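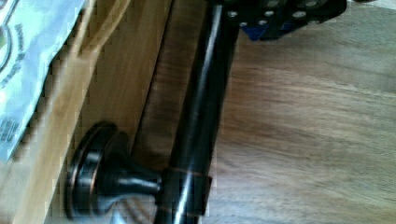
Chapter 4: Doors, Drawers and Their Fittings

A kitchen cupboard is opened and shut many times a day, and the fittings take most of the wear. Before choosing any, look at the door itself. On a light wooden panel a dark round knob stands out clearly, and a wide base like this one covers a fair area of the wood — useful where an old fitting has left a mark. The warm copper colour along the rim goes well with honey-toned wood. In this chapter we measure a door, mark the hole and fit a knob. You will need the Jovilton door plan from Chapter 3 and a sharp pencil.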